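Oct 27, 2026 – Friesen bench, hand-held gripper pair, station 8

Went through the Zito list again before handing the station over. Most of it is fine, a couple of things need somebody with a screwdriver. My comments are under each line, sorry for the rambling!

## Grippers

- [x] **Finger pads seated, no tears.** Good on both. I swapped the left pair back in May and they've held up really well.
- [x] **Jaws open and close fully.** Smooth on the left. The right one feels a bit stiff for the first few squeezes, then loosens up.
- [ ] **Marker cube tight on its mount.** Left is solid. Right has a tiny wiggle if you push it sideways – both screws need a drop of threadlocker, and I'm out. Ordered more from Irik (order 2731).
- [x] **Marker faces clean.** Dry cloth only, please. Spray cleaner lifts the print.
- [x] **Lens wiped.** Fingerprints again, gone now.

## Table and reach

- [x] **Working area clear before you start.** Yes.
- [x] **Table back against the brick, doesn't rock.** I leaned on it pretty hard and it stayed put.

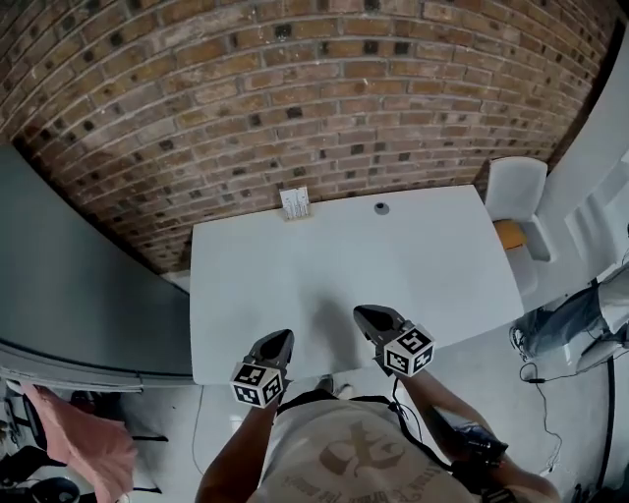
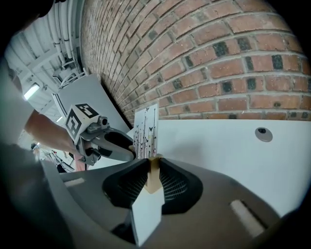

*Gripper check at the table by the brick wall. The upright card with the flower and butterfly print is in the second photo.*

- [x] **Both grippers reach the middle without straining.** Fine for me, and I'm not tall.

## Cables and floor

- [ ] **Cables off the walkway.** Still no! We need about 2 more floor clips. Until they're in, look down before you step back.
- [x] **Slack at the wrist.** Enough to turn the gripper all the way over without a tug at the plug.
- [x] **Strap and clip.** Buckle holds, no fraying.

## Log

- [x] **Test run recorded.** Run 102, no dropouts on either side.
- [ ] **Spare pads on the Zusach shelf.** One set left, so I'd like another before the next long stretch.

Recheck the right cube once the threadlocker shows up. Everything else can wait for the regular round.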